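언포트 시민게시판 > 시정·생활 > 자유토론

제목: 야간 소음 조정관 자리, 넉 달째 "곧 발표"랍니다
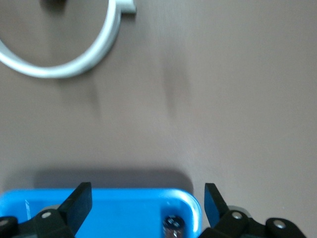
탁자 위의 흰 고리

글쓴이: 막차놓친사람
시청이 야간 소음 조정관을 뽑겠다고 한 게 겨울이었죠. 술집 사장들이랑 윗집 주민들 사이에 서서 양쪽 욕을 골고루 먹어줄 사람을 구한다는 얘기였습니다. 공고문에는 "심야 경제와 주거 환경의 조화로운 공존을 위한 소통 창구"라고 돼 있더군요. 읽다가 졸았습니다.
그런데 4월이 되도록 사람이 없어요. 어제 민원실에 전화했더니 "최종 검토 단계"라고 합니다. 지난달에도 최종 검토 단계였습니다. 최종이라는 말에 등급이 있는 모양입니다.
저는 완스카 거리 뒤편에 살고, 새벽 2시에 노래방 앞에서 부르는 발라드를 가사까지 외웠습니다. 진행 상황 아시는 분 계신가요?

답글 1 / 골목끝집
최종 후보가 둘이라고 들었는데 그게 벌써 한참 전입니다. 한 명은 포기했다는 말도 있고요. 업무 설명을 제대로 읽었나 봅니다.

답글 2 / 맥주는_반만
완스카에서 가게 하는 사람입니다. 주민분들 힘든 건 알겠는데 저희도 이 자리 기다리고 있어요. 지금은 야외 테이블 하나 놓으려면 위생과, 도로과, 소방 쪽, 그리고 이름도 모르는 과까지 돌아야 합니다. 과마다 요구하는 도면 축척이 달라요. 창구 하나로 합쳐준다고 해서 찬성 서명까지 했습니다. 그걸 소음 단속반으로 알고 계신 분이 많은데 공고문 제목만 그렇고 본문은 영업 허가 상담이 절반입니다.

답글 3 / 막차놓친사람
2번님 / 절반이 허가 상담이면 나머지 절반은 뭔가요. 제가 졸았던 부분인 듯합니다.

답글 4 / 맥주는_반만
"관계 기관 간 가교 역할"이요. 저도 거기서 졸았습니다.

답글 5 / 세금영수증보관함
저는 이 자리 자체를 반대합니다. 소음 민원 담당은 지금도 있어요. 생활환경과에 있습니다. 문제는 그분이 저녁 5시에 퇴근한다는 거죠. 술집은 그때 문을 열고요. 그럼 담당자 근무시간을 바꾸면 될 일이지 새 직함에 새 책상에 새 명함을 왜 만듭니까. 예산안 보면 홍보비도 들어가 있습니다. 조용히 해달라는 일을 널리 알리는 데 돈을 쓰겠답니다.

답글 6 / 골목끝집
5번님 말씀 일리 있는데 야간 근무로 바꾸면 수당이 나가고 지원자도 없을 겁니다. 예전에 당직제를 해본 적이 있어요. 전화하면 당직자가 메모를 남기고, 다음 날 낮에 측정하러 왔습니다. 낮 2시의 완스카 거리는 당연히 기준치 이하였고요. 저희 집에 "이상 없음" 통지서가 아직 있습니다. 잘 보관 중입니다.

답글 7 / 펀햄에서이사옴
펀햄 살다 왔는데 거기는 비슷한 자리가 있었습니다. 밤에 실제로 돌아다녀요. 처음엔 다들 비웃었는데 술집 사장들 전화번호를 다 갖고 있어서, 민원 넣으면 그 사람이 직접 전화해서 "문 좀 닫으시죠" 하고 끝냈습니다. 과태료보다 빨랐어요. 대신 그 사람이 휴가 가면 동네 전체가 축제였습니다.

답글 8 / 세금영수증보관함
그건 제도가 좋은 게 아니라 그 사람이 성실한 거잖아요. 우리 시에서 그런 사람이 뽑힐 거라는 근거가 있나요? 시청 앞 분수대 관리도 못 해서 물이 안 나오는 도시입니다.

답글 9 / 펀햄에서이사옴
분수대랑은 다른 얘기 같은데요. 그리고 분수대는 저번 주에 나오던데요.

답글 10 / 세금영수증보관함
나왔다 말았다 합니다. 사실관계는 정확히 합시다.

답글 11 / 코즈마단골
코즈마 얘기는 왜 아무도 안 하시나요. 다들 완스카만 얘기하시는데 제일 시끄러운 데는 코즈마 홀입니다. 저 거기 단골이라 잘 알아요. 공연은 괜찮습니다, 안에 방음을 해놔서. 문제는 끝나고 나온 사람들이 택시를 기다리면서 공연 감상을 나눈다는 겁니다. 귀가 먹먹한 상태라 본인들 목소리가 얼마나 큰지를 몰라요. 저도 그중 한 명이었습니다. 죄송합니다.

답글 12 / 막차놓친사람
11번님이셨군요. 베이스가 너무 묻혔다는 의견, 저도 침대에서 잘 들었습니다.

답글 13 / 코즈마단골
그날은 진짜 묻혔어요.

답글 14 / 야간버스기원
소음 얘기만 하시는데 제 생각엔 원인이 교통입니다. 막차가 끊기고 나면 사람들이 갈 데가 없어서 길에 서 있는 거예요. 야간버스 배차가 40분입니다. 40분 동안 길에 세워놓고 조용히 하라는 게 무리죠. 20분으로만 줄여도 조정관 필요 없다고 봅니다.

답글 15 / 골목끝집
배차 20분 하려면 차랑 기사가 더 있어야 하고, 그건 조정관 월급보다 훨씬 비쌉니다. 저도 찬성이긴 한데 시가 싼 쪽을 고른 거죠. 그 싼 쪽도 아직 못 하고 있고요.

답글 16 / 맥주는_반만
14번님 동의합니다. 저희 가게 앞이 정류장인데, 손님 나가신 다음 소리가 전부 저희 민원으로 들어와요. 저번엔 쉬는 날에도 민원이 들어왔습니다. 문 닫고 집에서 자고 있는데 소란을 피웠다고 하니 잠꼬대가 좀 심했나 싶더군요.

답글 17 / 윗집아랫집
주민 입장에서 한마디만 할게요. 사장님들 사정도 알겠고 버스도 알겠는데, 여기 댓글 보면 결국 누구 탓도 아니라는 얘기로 흘러가네요. 저는 아이가 둘이고 아침에 다 같이 좀비로 출근하고 등교합니다. 창구든 단속이든 밤에 전화 받는 사람 한 명만 있으면 좋겠습니다. 농담할 기운이 없어서 재미없게 써서 죄송합니다.

답글 18 / 맥주는_반만
17번님 기분 상하셨다면 죄송합니다. 저희 가게는 자정에 외부 스피커 끕니다. 거리 가게들이 다 그러진 않는 것도 압니다. 상인회에서 시간 맞추자는 말은 나왔는데 두 집이 끝까지 반대해서 흐지부지됐어요. 어느 집인지는 여기 안 쓰겠습니다. 들으면 아실 겁니다, 말 그대로.

답글 19 / 세금영수증보관함
그 두 집한테 과태료를 매기면 끝나는 일 아닙니까. 조례는 이미 있어요. 있는 조례부터 씁시다.

답글 20 / 펀햄에서이사옴
밤에 측정을 해야 과태료를 매기는데 밤에 나올 사람이 없어서 이 자리를 만든다는 얘기를 지금까지 하고 있었는데요.

답글 21 / 세금영수증보관함
그러니까 근무시간을 바꾸라고 5번에 썼습니다.

답글 22 / 막차놓친사람
글쓴이입니다. 방금 민원실에 다시 전화해봤습니다. 면접은 끝났고 신원 조회 중이며 몇 주 안에 발표한다고 합니다. 몇 주냐고 물으니 "몇 주"라고 하네요. 사무실은 먼저 정해졌답니다. 시청 별관 5층이고, 운영시간은 오전부터 오후까지랍니다. 밤에는 안 여느냐고 물었더니 그건 조정관이 오면 조정할 사항이라고 합니다.

답글 23 / 골목끝집
별관은 저녁에 정문 잠급니다. 예전에 갇혀봐서 압니다.

답글 24 / 야간버스기원
거기 가는 버스도 배차 40분이에요. 다음 교통 간담회 때 같이 가실 분 쪽지 주세요. 낮에 합니다, 물론.

답글 25 / 윗집아랫집
쪽지 드렸어요. 낮이면 반차 내고 갈게요.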